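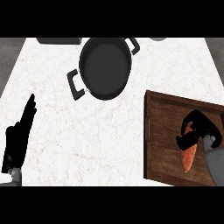 A black pot on a marble worktop. Illustration: Kosa

Home Opinion Food Money Letters Sign in

The cupboard we are told to throw out

4 min read
Sat 25 April

Every spring somebody tries to sell me the idea that I own too much. This year it is the kitchen's turn. Vekville, which runs a paid course on "living with less", says the average home has 269 things in its kitchen and could manage happily with 49. I have asked how the larger figure was reached. The reply thanked me for my interest and offered me ten per cent off.

I don't doubt that some kitchens are too full. Mine is. What I doubt is that the cure should cost money, and that it should so often end in a new set of pans.

Look at how the advice runs. You empty the cupboards, you feel bad, you give away the dented and the odd. Then comes the shopping list. Daklow's starter range, warmly praised in the Vekville course notes, comes to 2,681 pounds if you buy the lot. For that you could keep every chipped bowl you have ever owned and still pay for a decent week away.

The argument is that good things last. Perhaps they do. So do bad ones. The saucepan I use most came from a market in Farquharson, has a loose handle, and has seen off two cookers. It would fail any test of whether I love it. I don't love it. I boil eggs in it.

There is also the small matter of who can afford to own little. If you can replace a fish kettle the day you need one, by all means get rid of it. People who have been short of money tend to hang on to things, and I think they have the better of the argument, even if their drawers stick.

A friend did the course last May and says she feels lighter. I believe her. She has since borrowed my colander twice.

More in Opinion
Who asked for a smart kettle?
The 1,000 recipes I will never cook
In defence of the messy shed
Letters: your views on bin day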